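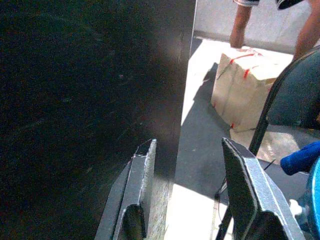

Leonie Stöcker wants to know whether the open day demo can run with one arm, as she has already told the visitors two and would like to remain an honest woman. Short answer: yes, badly. Long answer is the rest of this ticket.

Ticket 183
Site: Winthorpe, August open day
Kit: Filora two-arm rig, Joubert control software
Raised by: Anum Rana
Priority: was Low, then the first visitors arrived

Problem

The washing demo stops at the point where it gets interesting. The arms start up and go to their ready position, and one of them heads for the tub. Then the Joubert console reports "wrist stream lost" and the whole rig holds still with great dignity. It stays like that until somebody clears the fault. The visitors from Likarwood took the first stop for the end of the demo and clapped.

It did not do this at any time during the rehearsal, naturally.

Tried so far

1. Cleared the fault and started again. Ran for five minutes, stopped again.

2. Restarted the console. Same, but with a longer wait and a progress bar.

3. Checked the network. It was fine, and I was told so in the tone people keep for those who ask.

4. Swapped the demo load for something less slippery. I had blamed the satin, on the grounds that it is satin and I don't trust it. No change. Put it back in the tub with the black things and the straps, where it has been getting on very well without us.

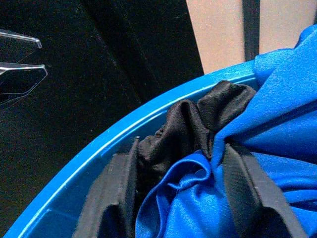
Narrowing it down

Ran each arm alone, same tub, slow speed. Left arm: no fault. Right arm: no fault until it reaches right down, then "wrist stream lost" inside six seconds. Moved the tub nearer and tried again. The arm didn't have to stretch as far and the demo got all the way through, to an audience of me.

So it is reach and not load. I apologise to the satin.

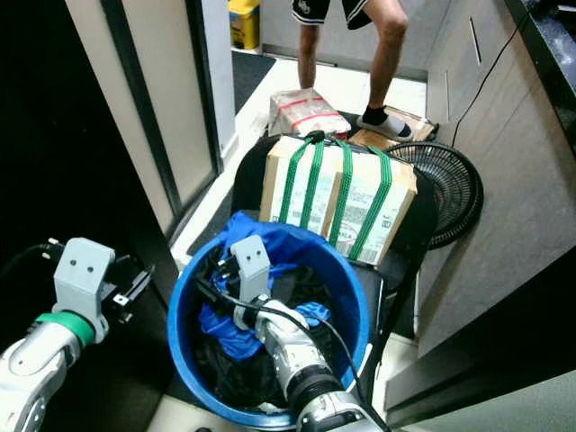
Right arm down in the tub, left arm up.

Leonie's question, added at lunch: could we leave the tub where it is now and say no more about it? We could, for the afternoon. The next person to tidy up will push it back, though, and then this ticket gets reopened by somebody crosser than I am.

With the power off I went along the cable run on the right arm and found one connector that moved when I breathed near it. It was seated, in the sense that I am seated when I perch on a desk. At full reach the cable must have been pulling it just far enough to drop the stream. 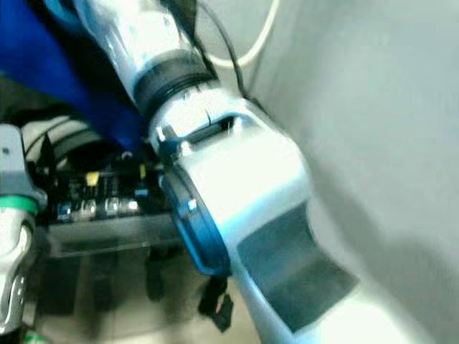 A cable over the black joint; the blue ring is on the housing below.

Fix

Pushed the connector home until it clicked. Gave the cable more slack higher up. Set the stream timeout to 3000 ms on the console, up from whatever optimist's number it had before. Moved the tub back to its original place and ran the demo for over an hour with no fault.

Still open

Console should say which wrist it has lost. Have asked Joubert support.

Somebody please tell the Likarwood party there was a second half.

Status: Fixed, watching it. A.R.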